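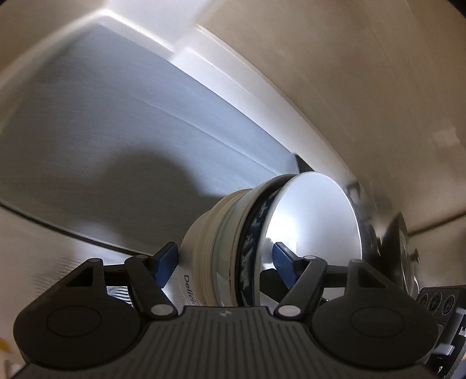 How do you store mismatched bowls without them getting stuck together?

Posted by Yuen81, 7 Dec 2022

Hi all! We moved into a smaller place in April and I went from a whole wall of cabinets to one shelf and a drawer. None of my bowls match (half are thrifted, a couple were gifts, and there's a dark navy one with brushy white marks that I would cry over if it chipped). Right now I nest everything in one big stack, and it's driving me nuts. The cream ones grab onto each other, and every time I want the one in the middle I have to take the whole thing out – usually one-handed, with a pan going. Do you all stack by size, by shape, by how often you use them? Is it OK to lay a stack on its side in a deep drawer? And should I be putting something between them? Thanks!!

Warnen_kitchen

Shape first, then size. I had the same mess and what fixed it was splitting one tall stack into two short ones. Bowls with straight sides go together, bowls with round sides go together, and flat dishes get their own pile. The ones that grab are nearly the same size, so don't put those next to each other. Stick something shallower in between.

For the navy one I'd cut up a cheap felt placemat and lay a circle on each side of it. Paper towel works too but it slides around and you end up throwing it out.

If two are stuck right now, put cold water in the top one and set the bottom one in warm (not hot!) water for a few minutes, then twist gently. Please don't pry with a butter knife, I lost a really nice cereal bowl that way.

rasmont805

just buy fewer bowls lol

Devinex

Sideways in a drawer is fine, I've done it for years, but the stack has to be snug. If it can roll when you yank the drawer open, the rims knock together and that's where you get chips. I use a spring-loaded drawer divider on each side and keep the heavy stuff toward the back. Everyday bowls go in front so I can grab one without moving the rest. Measure your drawer height before you try it – mine was too shallow for the big salad bowl and that one lives on top of the fridge now.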